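Textilkunde & Wohnen | Lehrbuch | Kapitel 12

Kapitel 12: Kissen, Poufs und andere weiche Sachen

Ich gebe zu, auf dieses Kapitel habe ich mich beim Schreiben am meisten gefreut! Kissen hat jeder zu Hause, und fast jeder behandelt sie schlecht. Bei mir in Illholm lagen sie jahrelang im Flur, bis meine Kollegin Loredana Russo einmal darüber gestolpert ist – seitdem reden wir im Unterricht auch über Ordnung und nicht mehr nur über Nähte.

Fangen wir mit dem Sitzpouf an. Er ist niedrig, rund und eine wunderbare Ablage, wenn man ein paar Kissen nebeneinander anschauen will. Achtet zuerst auf die Form: Ein Stern hat Spitzen, die gut gefüllt sein wollen, eine Blume hat eher runde Lappen und eine Mitte, die farbig abgesetzt sein kann. 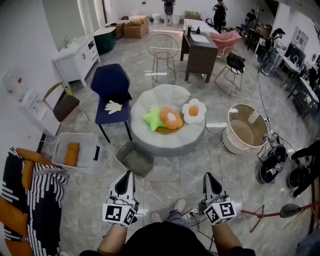

Abb. 12.1: Stern und zwei Blumen auf dem Pouf, davor ein graues Kissen auf dem Boden.

Nehmt euch daheim ruhig mal ein eigenes Formkissen vor und drückt in die Ecken. Gibt die Füllung überall gleich nach? In meinem alten Kurs in Skurkbridge hatten wir bis zu 199 Kissen im Lager (fragt nicht, wie es da aussah), und an den Spitzen habe ich fast immer zuerst gemerkt, wo nachgestopft werden musste.

Beim großen runden Kissen kommt die Teilung dazu. Keilförmige Stücke laufen auf die Mitte zu, und dort muss sauber gearbeitet werden, sonst zieht der Stoff Falten. Mehr dazu in Abschnitt 2, Schnittmuster im Anhang.

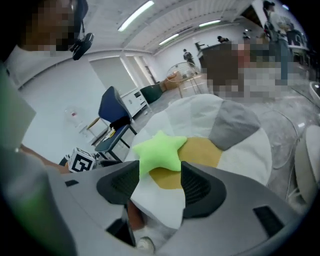 Abb. 12.2: Grüner Stern vor einem runden Kissen mit Keilen in Weiß, Hellgrau und Senfgelb.

Legt euch für die erste Aufgabe Papier, Bleistift und ein Maßband bereit. Wir zeichnen den Stern nach – und zwar von Hand.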